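4. Setting up the shared table and rack

Use this section once the Bennani rack has been assembled (section 3) and fixed to the floor. You will need a soft cloth, a tape measure and two people for any lifting.

4.1 The table

1. Wipe the table top with a damp cloth and dry it. Do not use scouring powder on the white finish.

2. Keep the middle of the table for things in daily use, such as a tablet, a phone or reading glasses. Fold glasses before putting them down.

3. Place one small ornament at most. An artificial potted flower is suitable and needs no watering.

Note: Small items such as remotes go on the column side of the table.

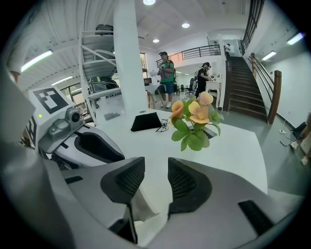

4.2 The rack

1. Check that the diagonal braces are tight. Retighten them after the first week of use.

2. Put suitcases and larger bags on the upper shelves. Lift them with a second person if they are full.

3. Put soft bags on the lower shelves. A bag may bulge over the front of the shelf, but its straps must not hang down to the floor.

4. Sort small loose parts into a transparent storage bin and stand it below the shelving.

Caution: Do not load any shelf with more than 33 kg more than the shelf beneath it. The whole rack will carry up to 293 kg.

Caution: Never climb on the shelves or the braces.

4.3 The floor

1. Leave the open floor clear for walking. Push wheeled office chairs back towards the wall when you have finished with them.

2. Keep doorways free at all times. 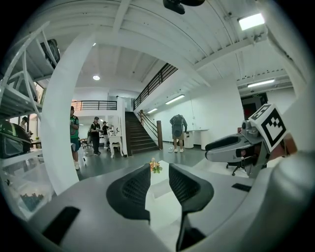 Fig. 2. Rack at left, with office chair and doorway at right.

3. Sweep under the rack once a month. Take the storage bin out first.

For spare braces and shelf clips, write to Mwanaisha Nyamweya at Huline, quoting part 196.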